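2 July 2021

Read through the Prida trial report again over coffee. Still not convinced. They claim the new glue holds up in damp storage "as well as or better than" the old Ntuli stock, and the whole claim rests on 2 batches. Two! From the same drum, if I'm reading the appendix right.

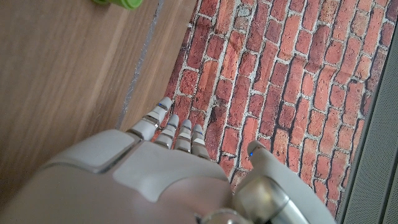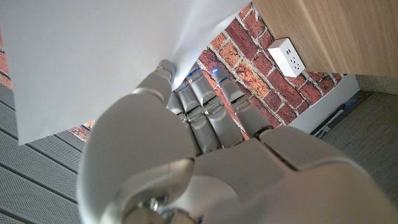
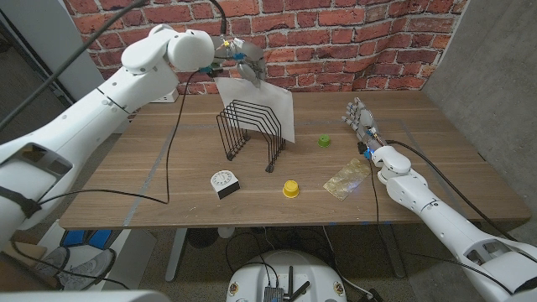 Bench, brick backdrop behind.

Pulled our own numbers from May. Of the strips we put in the damp cupboard at Clurkgate, 41 had lifted at one end when Zinhle Van der Merwe checked them. She logged them as "edge lift, minor." I'd like to know what minor means. A strip that lifts at one end is a strip that comes off, give it a winter.

The Tovholm people quote 2,745 hours to failure. No spread, no word on what they called failure, and the humidity is given as "high." I wouldn't accept that from a student. Wrote to ask, expecting a brochure back.

Possible the old stock is worse than we remember. We never tested it properly, we just bought it every year and nobody complained. So the comparison is soft from both sides.

To do:
Cut fresh strips from both glues, same paper, same day.
Get a real hygrometer into the cupboard, the dial one sticks.
Agree with Zinhle on a lift length in mm before anything goes in.
Weigh strips before and after. She thinks this is a waste of time and may be right.

Not ordering any Prida until the second round is in.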